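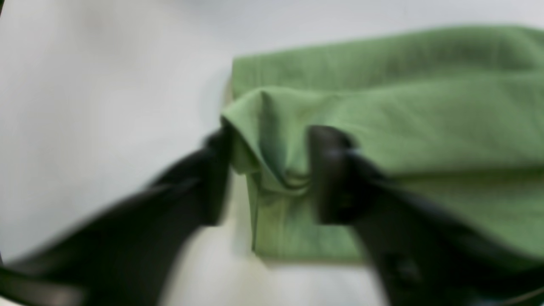
How I set up a cloth-folding session so the recordings are worth keeping

I've been teaching robots to fold things for a while now, and most of what I know about doing it well came from throwing out bad recordings. Piles of them! Last February I went back through a batch of 2,343 folding episodes and spent far too many evenings deciding which ones I could still use. The rules below are what came out of that, plus a few that Songül Güneş talked me into (she runs sessions on the same kind of setup and is a lot stricter than I am).

You'll need a gripper with a wrist camera, a pale table, and a piece of fabric. I'm assuming you already know how to drive your arm and start and stop a recording.

Before you start

Wipe the table. Lint shows up on a light surface, and so do coffee rings. Then pick a cloth that stands out from the table. Green on off-white is lovely for this. White on white is miserable, and I'd save it for when everything else works, when you really do want the hard cases.

Write down which cloth you're using. I give every piece a short name and pin a tag to it between sessions (take the tag off before you record, I've forgotten twice). My log has the cloth name, the operator's initials, the start position and one free-text line. That's it. I tried a longer form called Romholm that had a box for everything, and after a week people were typing "ok" in all of them.

Step 1: Check the reach with the power low

Set your speed limit to the slow setting and move to all four corners of the work area. Watch the cables at the wrist while you do it. Keep your free hand off the table from here on. I know it's tempting to reach in and flick a corner straight. Stop the arm first, every time, even if you've got the stop button right under your other hand.

Step 2: Lay the cloth down the same way, but not too much the same way

Pick a start state and describe it in words someone else could follow, like "folded over once, short edge facing the operator." Then let it vary a bit. Rotate it a little, shift it left or right, leave in whatever creases it came with. I used to smooth every piece out with my palm and the policy I trained fell apart the first time it met a wrinkle.

Step 3: Pinch, pause, then move

This is where most of my bad episodes came from. Bring the fingertips down on either side of where you want the fold to rise, close them gently, and wait a beat. You want the cloth gathered up into a little tent with both fingertips holding it. If you start dragging while you're still closing, you'll often lose a layer and not notice until you play it back.

On layered cloth, decide ahead of time whether you're grabbing the top layer or both, and put it in the log line. You can't always tell from the video afterward, especially where the fabric bunches up and goes dark between the fingers.

Don't squeeze harder than you need. I start at the lowest grip force that holds and only bump it up if the cloth slips.

Step 4: Watch your speed near the cloth

Fast moves smear in a wrist camera. Some of that is fine, and a model that has only ever seen crisp frames is in for a shock. What you don't want is every approach blurred from start to finish. My rule is to go as quickly as I like up high and ease off for the last hand's width. If your edges still look like soup, add light before you blame the operator.

Step 5: Keep the honest failures

If the cloth slips and you recover, keep it and mark it "recovered." If it slips and you give up, keep it and mark it "failed." The only ones I delete are where the recording itself is broken, say a frozen camera or missing joint data. Please don't quietly redo a messy one and pretend the first never happened. Your success rate will look great and mean nothing.

Step 6: Review before you pack up

I watch 2 episodes from the start of the session and 2 from the end, side by side. If the end ones look rushed, I cut the session shorter next time. Ilham Fahmy swaps operators at that point, and that works nicely too if you've got the people.

While you're in there, check that the lens is clean and that the camera hasn't slowly rotated on its mount. Mine did once, over a whole afternoon, and I only caught it when the table edge started leaning.

Then back up the files, hang up the cloth, and park the arm with the gripper open.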